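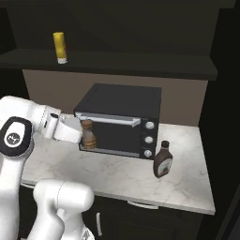 Catherine Aitken
Contributing Editor, Household History

Toaster oven

A toaster oven is a small electric oven made to sit on a kitchen counter. It is used to toast bread, reheat cooked food and bake small dishes. Most models have a front door, a wire rack and a removable tray, with heating elements placed above and below the rack.

Design

The body is usually a metal box with a door of tempered glass. Controls vary by maker. Older models use dials for temperature and time, while many later ones have buttons and a display. Convection models add a fan that moves hot air around the food – a feature once found mainly in full-size ovens.

Regional use

In Murnbridge, toaster ovens became common in rented apartments that had no built-in oven. The local maker Forneo sold 2,000 units in its first year of production. Its main rival, Brorkeo, offered a narrower model with 2 rack positions and a timer that rang a bell.

Care and safety

The crumb tray should be emptied often, as built-up crumbs and grease can catch fire. Makers advise leaving open space on all sides of the oven during use. Paper and plastic wrap should be kept out of it.

See also: Convection oven; Countertop; Toaster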